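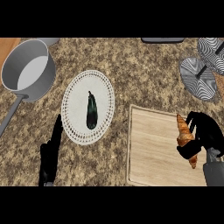 *Taltero kitchen scene in sim. Right hand holding the croissant over the board, left hand empty.*

Thread: notes on Taltero, the simulated kitchen pack from Stitport. Paid license, my own money, used on and off through August.

The pack ships 464 object models. Food is the strong part. The croissant has a readable layered surface and the eggplant gets proper highlights on dark skin. Pot lids are very shiny - good if you want to stress a vision model, annoying if you don't.

Counter texture is a busy brown and beige granite. My segmentation baseline did worse on it than on the plain counters. I'd leave it in the training mix.

Two-handed control works out of the box. Each hand has its own action stream, so you can park the left and script only the right. Finger joints are exposed one by one. Default finger friction is too high. I cut it by half before logging anything.

Ran 2,311 episodes of a pick-and-place task on one desktop card. 297 ended in a physics fault, nearly all of them with thin objects. Stitport's changelog lists a fix for the next release. I haven't tested it.

Import from Batista scenes is advertised. Meshes came through fine, collision shapes did not. Budget an evening for that.

Docs are short and mostly correct. The page on camera setup still describes the old config format. Use the sample file in the Ullovgate folder instead.

Price is almost 200 a month per seat. Fair for a small lab, steep for one person. I'm keeping mine through the next release, then rerunning the same task with the same seeds. Numbers will go in this thread.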